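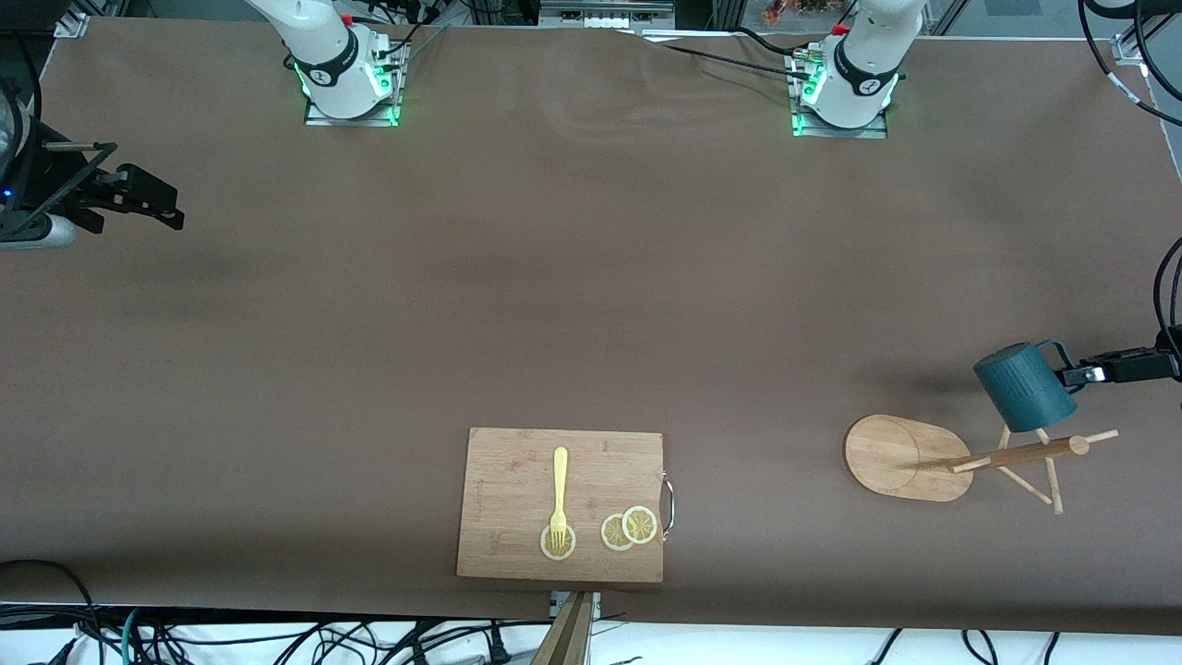

How tight do the base plate bolts need to be? Snug with the short hex key, then a quarter turn more, and checked again after the first hour of running.

4. Setting up the table

Read section 2 before you start. These steps are for the Plerix two-arm kit on a shared bench.

1. Switch off both arm supplies.
2. Bolt each base to its square mounting plate. Fit all the bolts by hand before tightening any of them.
3. Lay the paper and clamp the far corners with the metal brackets. Small wrinkles are fine - a raised fold will catch the fingers.
4. Leave enough slack in each gripper cable for a full wrist turn.
5. Power up and home one arm at a time.
6. Teach the mug pick at the handle. Set the approach height to about 98 mm above the paper.
7. Run the hang move at low speed with one hand on the stop button.

CAUTION: Keep hands off the table while either arm is live.

Note: If the mug tree gets bumped, teach the hang point again.

Comments (2)

Nyokabi Muriithi
Step 4 fixed my wrist error. Thanks.

Tibor Vörös
Does the 98 mm still work with a taller mug? Mine clips the peg on the way in.

This site uses cookies to remember your settings. Accept | Manage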